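Our robotics club started again in October, and I want to write down how the first weeks went, before I forget the small things.

We are the smallest team of the school this year. Meenakshi Pandey does the code, Yogesh Pant does the wiring and also the shopping, and I do what is left, mostly the fingers of the gripper and the logbook. Our teacher, Ms. Camenzind, gave us one rule: every change must be written in the book before we run the arm again. I thought it was too strict. Then we lost a full evening looking for a setting which one of us had changed and forgotten, so now I write everything.

The project is called Jikinby. The arm must pick small things from a table and put them in a container, and for the competition it must finish inside 100 seconds. Our best time is still 3 seconds too long. Meenakshi says the planning is slow, I say the arm goes up too high between two picks — maybe we are both right.

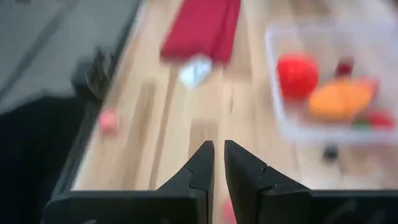 I made the fingers new two times since the start. The first pair was too thick at the end and pushed things away before it could close on them. For this pair I kept the base wide and made the part in front narrower, with a blunt tip, so that the arm can go down between things that lie close together. The camera at the wrist stays focused on the fingers and the table is blurred, so Meenakshi must find the red cloth and the things in the tray mostly by color. She wants to change the focus next. I asked her to wait until Friday, when Yogesh brings the new cable.

If somebody has used a fixed focus camera so close to a gripper, please write me which distance you chose. I will put the answer in the book too.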